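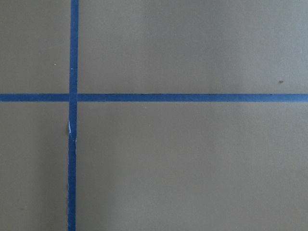

## 4. Taping out your sorting table

Okay, on to my favorite part of the whole Henare setup! Before you unpack a single tray, you're going to tape out the tabletop. I know it's tempting to skip ahead to section 5 (I did, my first time, and ended up with buttons mixed in with beads for most of June).

You'll need a roll of blue masking tape, a long ruler and a damp cloth. Any plain tabletop will do.

1. Clear the table and wipe it down. Let it dry all the way.

2. Decide which side your "incoming" pieces will live on. I'm right-handed, so mine go on the left in a skinny column, and the big open area on the right is for spreading things out. Flip it if you're a lefty.

3. Lay the up-and-down strip first. Start at the far edge and pull the tape toward you in one long piece, keeping it low to the table. Mine always wanders a bit to the left on the way down, and I've stopped fighting it.

4. Now run the side-to-side strip right across the first one. Press hard where they cross, then rub outward from the middle with your thumb.

5. You should have four areas, and they should NOT be the same size. Small ones are for incoming and rejects, big ones are for sorting and finished sets.

6. Measure the small area at the top. It needs to be at least 11 inches deep if you bought the Oren tray, which is longer than it looks in the box.

**Note:** Please don't label the tape yet. Section 6 has you moving at least one tray, and you'll want to write on the strips after that.

**Caution:** Don't slide trays over the tape. Lift them! Dragging a full tray can tear a patch right out of the strip. A small tear is fine to leave alone, but if an edge starts curling, peel off the whole strip and lay a new one. Patches stacked on patches make a bump, and round beads will find it.

**Caution:** If your table is painted, test a short bit of tape in a corner overnight before you do any of this. Peel it back slowly and keep it flat against itself.

Big batches work on the same layout, by the way. I ran the 1,592-piece Plokuvden mix through mine, and the only thing I changed was emptying the rejects area every 17 minutes with a kitchen timer.

Once the tape's down, grab the trays and go to section 5.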